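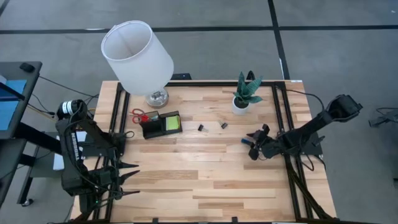
A desk in need of tidying, with lamp, scissors, binder clips and a potted snake plant.

Desk tidying

Desk tidying is the practice of putting the objects on a working surface into some order, or at least into some container. It is distinct from cleaning, with which it is often confused by people who have done one and would like credit for both. The usual equipment consists of a desk organiser, a pot or tray for pens, a drawer, and a willingness to throw things away. Most households and offices possess the first three.

Contents of the desk

The articles found on a desk fall into two groups. Residents, such as the lamp and the plant, have a fixed position and are moved only for dusting. Transients, such as pens, clips, scissors and notepads, are supposed to return to a place after use and are seldom in it. The classification is usually credited to Shirley Ouellet, whose booklet The Settled Desk sold 3,423 copies, a fair number of which are thought to have gone into drawers.
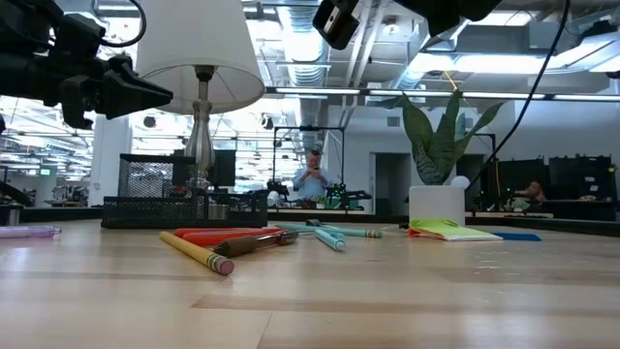
Pens and markers are the most mobile of the transients. They leave the pot one at a time and come back, if at all, in handfuls. Ouellet advised sorting them by kind before sorting them by colour, and testing each on scrap paper before it was put away. The second step is widely skipped, and as a result the dry marker is among the longest-lived objects in any office. Pencils give less trouble, though a short one will sink to the bottom of a deep pot and stay there for years.

Sticky notes present a special case, being both stationery and a record of things that have not been done. Tidying manuals generally recommend one pad, kept in the organiser, and the removal of any note whose meaning has been forgotten. Binder clips may be stored loose in a compartment or fastened to the edge of something. Scissors should be laid flat with the blades closed, and will be borrowed whatever is done with them.

The snake plant

The snake plant (Dracaena trifasciata, formerly Sansevieria trifasciata) is a popular desk resident. Its upright leaves take up little room at the sides, it tolerates modest light, and it puts up with irregular watering. Overwatering does it more harm than neglect, an arrangement that suits most offices well. Its pot should stand clear of paper and have a saucer if it drains.

Methods

The Stenden method, named after the town where it was first taught, begins by clearing all transients to one end of the desk and returning them by kind. Residents stay put. A full session is meant to last 50 minutes, with 2 of those set aside for finding the lid of something.

The rival Fraser method works from the back of the desk to the front and forbids the making of piles. Dwight Campbell, who taught it for many years at Oton, held that a pile was 'a decision with its coat on' — a remark his pupils copied down on sticky notes. He allowed one exception, for post.

Both methods agree that small objects of unknown purpose should go in a single box and be looked at again in May. Neither says what to do with them then.

Commercial products

The Nurnex organiser, a compartmented tray sold by mail order, had a first run of 3,000. Early models had no space long enough for a ruler. A longer version followed, and owners of the original were offered a separate ruler holder, which took up more of the desk than the ruler had.

See also: Drawer; Filing; Paperweight; Stationery cupboard

Last edited December 11, 2020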